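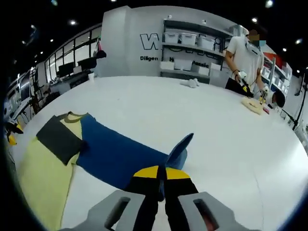 Drernine Regional Price Monitor

Monthly consumer price data for subscribers in government, finance and retail planning

Overview
Versions
Method
Terms
Contact

The Drernine Regional Price Monitor is a monthly data product published by Ludura Economic Research. It reports changes in the prices paid by households for goods and services in 12 regions, broken down into 90 spending categories. It is intended for subscribers who need regional detail that a single national figure does not provide.

A national inflation rate is an average, and a household in one part of the country may see its costs rise a good deal faster than that average suggests. Rents in particular can move in opposite directions in neighboring regions. The Monitor presents each region on its own terms, with its own spending weights, and also supplies a combined series for comparison.

What a subscription includes

Each monthly release contains the full set of regional indexes, in both raw and seasonally adjusted form. Month-on-month and year-on-year changes are calculated for every category. The data tables are supplied as spreadsheet and comma-separated files with the same column layout from month to month, so that subscribers' own models do not need to be rebuilt.

A written commentary accompanies the tables. It is prepared by Sewwandi Biswas and covers the main movements of the month, the categories behind them, and any changes in coverage. The commentary does not contain forecasts. Subscribers who require forecasts should refer to the separate Karaca Outlook service.

Release takes place at 8:30 a.m. on the 14th of each month, or on the next business day. The December release also includes the revised spending weights for the coming year.

Versions available

Standard. All regional indexes at the level of major groups, including food, housing, transport, clothing, health and recreation. One named user.

Extended. All 90 categories for every region, with the full back series. Up to five named users.

Institutional. As Extended, with unlimited users at one organization, access by automated download, and the right to reproduce charts in published reports with credit to Ludura. 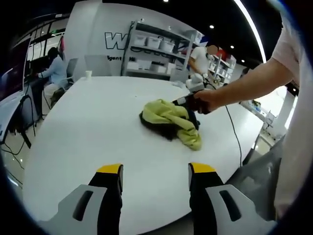
Prices for each version depend on the type of organization and are quoted on request. Reduced rates apply to universities, public libraries and registered nonprofit bodies.

Method

Prices are gathered from stores, service providers, landlords and published price lists. Collection is spread over the month so that the result does not rest on a single day's prices. Where an item is withdrawn from sale, a replacement of similar quality is selected and the difference in quality is estimated. If no suitable replacement is found, the item is left out of the calculation until the next review.

Temporary sale prices are included if they are open to all customers. Prices that depend on a membership card or a coupon are excluded. This treatment matters most for clothing and footwear, where seasonal discounts can produce large swings in the raw series. Subscribers working with these groups are advised to use the adjusted figures or to compare the same month in successive years.

Spending weights are drawn from Ludura's own household survey. Small regions have smaller samples, and their detailed categories should be read with caution. Series with a weak sample are marked in the tables.

The method is reviewed each year by Golshifteh Heydari and Nuwan Siriwardena. Notes from the review are sent to all subscribers.

Revisions

Raw indexes are final when published, except where an error is found. Seasonally adjusted indexes are revised once a year. Corrections are issued by email with a list of the affected series, and earlier files remain available in the archive.

Terms of subscription

Subscriptions run for one year and are renewed by written agreement. Notice of cancellation must be received at least 28 days before the renewal date. Data may be used freely within the subscribing organization but may not be resold or passed on in bulk.

The Monitor is a private product. It is not an official statistic and should not be used in contracts that call for an official price index.

Requests and inquiries

A sample file containing one region is available at no charge. Requests for the sample file and for quotations should be addressed to Amparo Cuadros, Subscriber Services, at the Istodcombe office. Questions on method may be sent to the same office, marked for the attention of Nazma Sivakumar.

Related products: Karaca Outlook; Drernine Rent Tables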